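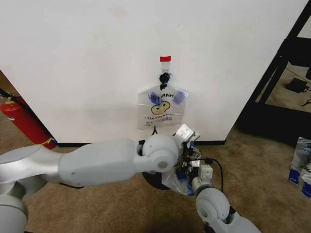
Prekstead Alterations began in a single room above the bakery on Morikawa Street, where Haruna Uchida took in hems and zips for people on their way to work. She moved downstairs when the ground floor came free, and the shop has stayed there. We still do mostly hems and zips, along with curtains, school uniform and the odd wedding dress. Small jobs go home in a plain carrier, the sort with THANK YOU and a yellow smiley face on it, and you're welcome to bring your own. Coats and suits go out on a hanger under a cover.

There are four of us. Haruna runs the shop and does the fittings. Santeri Heinonen looks after tailoring and anything in heavy cloth, including motorbike jackets if the leather isn't too far gone. Tien-fu Yang does curtains and blinds, and will measure up at your house if you live in Prekstead or Grorari. Masaru Ikeda works two mornings, mainly on repairs and darning.

## Work and prices

Most hems are ready in four working days. September is slower, as we took in 1,224 pieces of school uniform last year and nearly all of it came in that month. If you can bring blazers and skirts before the end of term – even if they'll need checking again later – please do.

Prices are on the board by the counter. We give a fixed price before starting, and we ring you if we find something that changes it. Please wash items first. Wedding dresses need an appointment and at least two fittings, with the shoes you plan to wear.

We keep finished work for some weeks, then telephone. Parking is behind the shop, through the arch next to Ceva Shoes.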